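I finished Surivetti last night, all 114 hours of it according to my save file, and I have been wandering the house ever since with nothing to do with my hands. So here come some thoughts, and I'm sorry in advance to anyone who follows me for the baking.

If you missed it, Surivetti is a role-playing game where you inherit a river ferry and slowly find out why the towns on the east bank have stopped talking to the towns on the west bank. You fight things, sure, but a lot of it is carrying passengers and listening to them grumble, which suits me perfectly.

The first chapter is slow. I won't pretend it isn't! You spend it hauling grain and learning the currents, and I nearly put it down before the first lock gate. Please push through to Ullden, the walled town, because that's where the whole map opens up and the music changes.
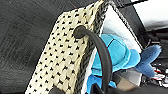
Ullden is also where you pick your second crew member, and the game doesn't warn you that the other two leave for good. I took the bell ringer. She's weak in a fight until level 80 or so, but she can hear ambushes coming one bend ahead, and I got so used to that little chime that I still listen for it in other games.

Combat is turn-based, with 3 actions a turn, and the river moves everybody downstream at the end of each round. It sounds fussy and for the first few evenings it was — I kept drifting my healer straight into the enemy — but once it clicks you start planning for where people are going to be, and it's a joy.

My one real complaint is the cargo screen. You can't sort by weight, you can't mark anything as junk, and the quest letters sit in the same list as the turnips. I sold a letter I needed and had to go back 2 hours to an old save. I was not gracious about it.

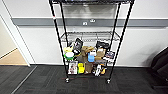
ramen_in_toledo replied that you can buy sold letters back from the toll keeper at the north gate if you go before the next flood, and that the harder setting at least gives letters a tab of their own.

Well, that would have been lovely to know! Thank you, and I'll try the harder setting when I start over, which will probably be tonight if we're being realistic.

Last bit, no spoilers. When you reach the final crossing, talk to every passenger before you cast off, even the ones who only had a line or two all game. They've all got something new to say, and the old man with the geese just about did me in.

Recent posts
Turn-based games for people with short evenings
Do I need to play the first one?
My favorite video game towns, part 2
Sourdough update (March)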